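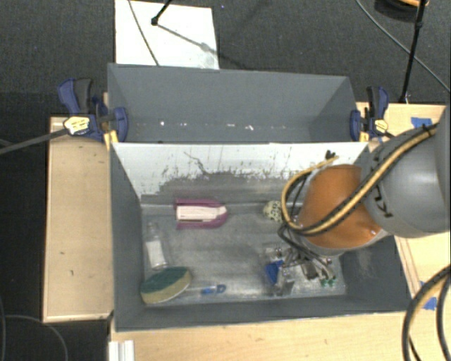 Why do storerooms keep small mixed goods in open-topped bins when shelves make each item easier to see?

Because small goods of different shapes do not stand up or stack. A bottle rolls, a sponge tips, and a bag in clear plastic slides off anything smooth. The walls of a bin hold all of them without needing a separate place for each one, and the bin can be moved, emptied and cleaned as a unit. The price is paid in searching time, and most of this chapter concerns how that price is kept low.

Chapter 13
Open Bins and Mixed Contents

13.1 Scope of the chapter

Chapters 11 and 12 dealt with goods stored one kind to a location: cartons on shelves, then hanging and flat goods. In both cases the location and the item could be treated as the same thing for the purpose of records. A clerk who knew the shelf number knew what was on it. This chapter takes up the case where that is no longer true. Several kinds of item share one container, they lie in no fixed order, and their positions change each time something is put in or taken out.

Mixed storage of this kind is found at both ends of the trade. The returns desk of a small shop uses it, and so do large buildings that handle household goods by the single piece. It is also found in kitchens, under sinks, and in the backs of service vans, where the same rules apply on a smaller scale. Packing for shipment, which begins once the item has left the bin, is covered in Chapter 14.

After working through this chapter the reader should be able to:

select a bin for a given set of small goods
state the difference between fill by volume and fill by floor area
predict how an item of a given shape will come to rest
write a cleaning and inspection schedule for a group of bins

13.2 Terms

Bin. A rigid container, open at the top, with four walls and a floor, used for storage in place or for carrying.

Rim. The upper edge of the walls. A rim may be plain or rolled. A plain rim takes up less width but bends more easily under a side load.

Draft. The inward slope of a wall from rim to floor. Draft lets empty bins nest and lets a molded bin come free of its tool. It also makes the floor smaller than the opening.

Divider. An inner wall separating one compartment from the next. A divider may be molded in or fitted later.

Mixed bin. A bin holding two or more kinds of item without fixed positions.

Resting pose. A position in which an item remains still on a level floor without support from a wall or from another item.

Leaning pose. A position that depends on a wall or on another item. Removing the support changes the pose.

Cover. The condition in which one item lies over another so that the lower one cannot be lifted straight up.

The terms "tote" and "tub" are common in the trade and are used loosely. They are avoided here except in the names of products.

13.3 Choosing the bin

The first figure usually quoted for a bin is its volume. For mixed goods this figure is of limited use. A mixed bin is seldom filled to the rim, and items in the lower part of a deep bin are hard to identify and slow to reach. The floor area is the better measure.

Floor area must be taken at the floor. Where the walls have draft, a measurement across the opening will give too large a result, and the error grows with depth. In a shallow tray it can be ignored. In a deep bin it cannot, and a planner who works from the opening will assign more goods to the bin than can lie side by side in it.

Wall color and finish also matter. A matte wall in a neutral color gives few reflections and makes the outline of an item easier to pick out. A glossy floor gives bright patches under overhead lighting, and these are easily confused with clear packaging. White walls show dirt and wear early. Some managers count this as a fault, but it is of real use in inspection (see 13.6).

Corners should be rounded if loose or granular goods are expected. For packaged goods a square corner is acceptable, though flat items tend to settle into it on edge.

13.4 How items come to rest

The behavior of an item in a bin depends mainly on its shape and on where its weight lies. Four groups are enough for most purposes.

Group A, rolling items. Bottles, tubes, jars on their side, round fruit. A cylinder rolls about its long axis until it meets a wall or another item. A bottle with a narrow neck does not roll straight, since its two ends differ in width, and it tends to finish at an angle to the wall. Round items move farthest and are most often found at the foot of a wall.

Group B, block items. Sponges, soap bars, small cartons. A block has up to six resting poses, of which two are far more common than the rest. A block dropped close to a wall may take a leaning pose and keep it for as long as the bin is left alone. Sponges made of two layers behave as blocks, with the difference that the rough layer grips a wall better than the foam.

Group C, long and thin items. Brushes, pens, utensils. These lie flat when there is room and bridge across other items when there is not. A bridged item is easy to see and easy to lift, but it hides the floor beneath it and is often pushed down when the next item is added.

Group D, soft or irregular items. Goods in plastic bags, blister packs, looped and folded goods. No useful list of resting poses can be given. Clear plastic packaging presents a further difficulty: the visible part is the product inside, while the part that catches on its neighbors is the film around it. Goods in this group should be assumed to occupy more floor than they appear to.

The groups interact. A rolling item placed before a block will usually be stopped by it. A block placed before a rolling item may be left leaning on it, and will drop when the bottle is removed. Where the order of loading can be chosen, Group B should be placed first and Group A second, with Groups C and D last.

13.5 A worked case

The Flaltthorpe storeroom of Zudley, a dealer in household supplies, held its slow-moving cleaning and kitchen goods in mixed bins. The number of item lines at the time of the review was 2852. The bins had been assigned by volume, using the figure in the supplier's catalog, and pickers reported long searches.

Viola Guerra, who carried out the review, made three changes. Capacity was recalculated from floor area. A limit of 2 layers was set for every bin regardless of its depth. Item lines of similar appearance were barred from sharing a bin, so that a picker sent for a green sponge would not meet a second green sponge of a different grade.

The third rule gave the most trouble in practice. Similarity had to be judged by a person, and the first two clerks to attempt it disagreed on a large share of the lines. Rodel Aquino later replaced free judgment with a short form recording main color, shape group from 13.4, and type of packaging. Two lines matching in all three entries were treated as similar. The form was crude, and it passed some pairs that a picker would confuse, mostly clear bottles with different labels. These were handled by a list of exceptions kept at the loading desk.

The case is taken up again in Problem 13.7, where the reader is asked to work out the effect of removing the layer limit.

13.6 Wear, cleaning and inspection

Bins wear from the inside. The three usual forms are scuffing, scratching and rim damage.

Scuffing is a broad loss of surface finish caused by repeated light contact. It develops where items slide, and is commonly heaviest along the lower part of a wall or divider. A scuffed surface holds dirt and is harder to wipe clean than a sound one, but the strength of the wall is not affected.

Scratching is local and is caused by hard edges. A single scratch is recorded only if a fingernail catches in it. A scratch of that depth in a thin divider should be examined from the other side for whitening, a sign that the material has been strained.

Rim damage comes from stacking and from tools or hooks used on the edge. A split rim is cause for removal from service, however small the split.

Floors should be wiped at each full emptying. Smears left by wiping are not a defect, though they can be mistaken for liquid under strong light. Where bottled liquids are held, the floor is to be checked by touch with a dry paper towel.

A schedule suited to a room of moderate size is as follows.

At each loading: remove torn film, labels and loose ties.
At each full emptying: wipe the floor and the lower walls; check for leaks.
Every 3 months: inspect rims and dividers; record scuffing as light, medium or heavy.
Each March: withdraw all bins recorded as heavy and decide on replacement of the divider or of the whole bin.

Dividers that can be removed should be replaced separately. Turning a worn divider upside down, so that the sound part faces the contact zone, is permitted once.

13.7 Notes and problems

Problem 13.1. A bin has draft on all four walls. Explain why the floor area can be found from the opening and the depth only if the angle of draft is known.

Problem 13.2. Name the shape group for each of the following: a dish brush, a lemon, a bar of soap in a paper wrapper, a bag of clothespins, a spray bottle lying on its side.

Problem 13.3. A sponge leans on a bottle, and a pen bridges both. Give the order of removal that disturbs the remaining items least.

Problem 13.4. Write an inspection record for any container in your own kitchen, using the terms of 13.2 and the three grades of scuffing.

Problems 13.5 to 13.7 require the tables in Appendix C.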